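Setting the Table: Where Do People Put Things Down?
Student project report, Tekbridge design course
Thursday, September 3, 2020

1. Background

Our group was asked to study an everyday surface and say something useful about it. Other groups picked bus seats and door handles. We picked a table with food on it, partly because we were hungry and partly because the table was already there. The project was called Flirkby after a long meeting in which every better name was voted down.

The question was simple enough. When a table is used for both storing and serving, which things stay in sensible places and which ones drift? We expected plates to hold still and everything else to wander. We also expected to finish by lunch.

2. Setup

The table is plain white, with a few small round holes in the top. Nothing rolled into them, although we did discuss it. We had 2 layouts. Layout A was the small one, with plates, a bowl of strawberries, a banana and a red container. Layout B added cookware to see how quickly a table stops being a place to eat.

We agreed on two rules. Food should sit in or on something, and anything tall should stand up. The second rule lasted a very short time. In layout A the red container ended up lying across the round gray plate, so the plate was full and the banana had to make do with the tabletop.
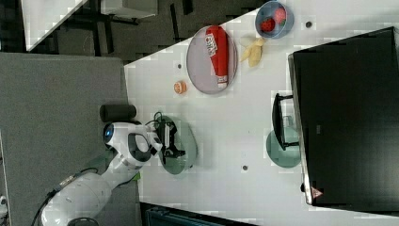
Zinchenko objected at the first review that a plate is a perfectly good place for a container if nobody is eating yet, and that our rule about tall things had been written by people who had never shared a small kitchen. This went into the notes and we softened the rule to "should stand up if there is a reason."

3. What we found

The bowl did the best job of anything we tried. Strawberries in a bowl are finished business and need no further thought. Plates did worse than expected. A large flat plate seems to invite whatever is closest, and once a bottle is lying on it the plate has become a shelf.

Small cups were the weak spot. They tip, and a cup on its side with a strawberry in it is hard to score. Is the strawberry put away? We spent 411 words of our first draft on this and then cut all but these.

Cookware took over in layout B. The spatula went on top of the pot lid and the colander claimed the middle of the table, where a sensible person would want some elbow room. The orange slice got no dish at all.
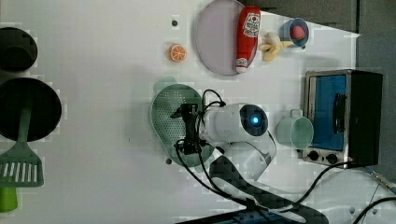 Figure 2. Layout B, with the mint-green colander in the middle and the ketchup bottle lying on the plate.

4. Problems

Our budget form (Cornar, the cheap one) had no line for fruit. We also wrote a placement guide of 461 words, later found to contradict itself on spatulas. The final version is shorter and says to lay them flat, away from the edge — a lid is acceptable.

5. Next steps

In October we want to repeat layout B with the colander moved to a corner and one more bowl, to see if the orange slice finds a home. We would also like a rack for the lid. The full write-up has a limit of about 800 words per section, and the cup question has been given a section of its own.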